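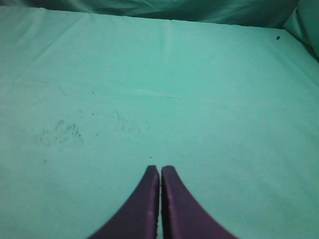 Two dark purple gripper fingers, tips close together.

Clidley Adjective Ratings

Clidley is a table of ratings that people gave themselves on pairs of opposite adjectives, such as quiet/talkative and careful/careless. It was collected through the Uretti survey site and is released for teaching and for small studies of how trait words hang together.

Contents

The release has 2 files. ratings.csv holds one row per person and one column per adjective pair. pairs.csv gives the wording of each pair, the order it was shown in and which word was on the left.

People: 515
Adjective pairs: 22
Scale: 1 to 7, where 1 is the left word and 7 is the right word
Missing answers: blank cell

How it was collected

Visitors to the site moved a slider between the two words of each pair. The slider started in the middle and had to be touched before the answer counted. The order of pairs was fixed, so fatigue effects can't be separated from the wording of the later pairs. Nothing was paid, and no names, emails or locations were stored.
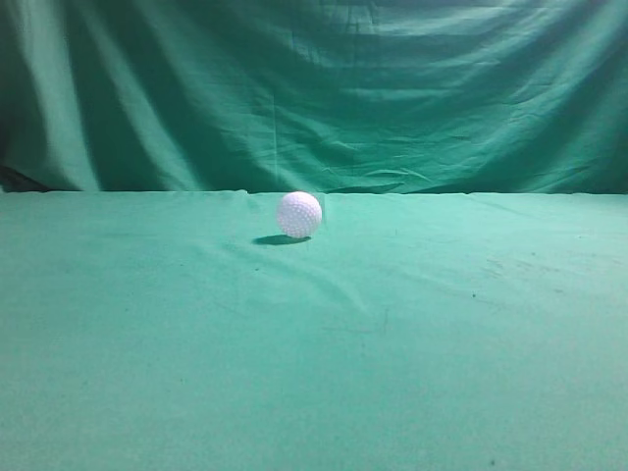
Cleaning

Rows were dropped if every answer was the same or if more than half of the answers were blank. Repeat visits from the same browser session were dropped too, keeping the first. We did not remove people for answering fast - completion time is in the column secs, so you can set your own limit.

Correlations

The script trosmont.R makes a correlation matrix of the pairs and gives an interval for each value from 1000 bootstrap samples. Set the seed at the top of the file if you want the same numbers twice. The Ignacio version of the script does the same thing in Python, but handles blanks by dropping the whole row, and its values differ slightly. 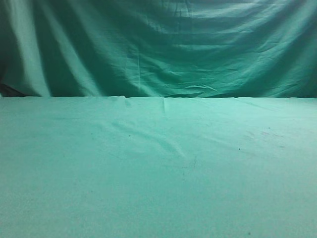

Teal-green cloth, hung behind and laid flat.

Some pairs are reversed in meaning compared with their neighbors. Flip them with the key column in pairs.csv before adding anything up.

Known problems

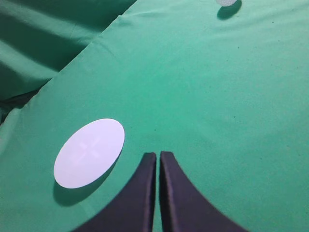
The pair smooth/rumpled did worse than any other and should be left out of sum scores. Many people seem to have read it as a question about clothes, and others as one about manners. Even for plain fabric the words don't exclude each other: the green cloth here lies flat on the tabletop with a few faint creases and bunches into folds past the edge, so a 2 and a 6 could both be defended. The pair stays in the file for anyone who studies bad items.

The sample is made up of people who like taking online surveys. Do not use the means as norms.

Changes

Fixed the left/right labels for tidy/messy, which were swapped in the first upload. Ratings were not affected.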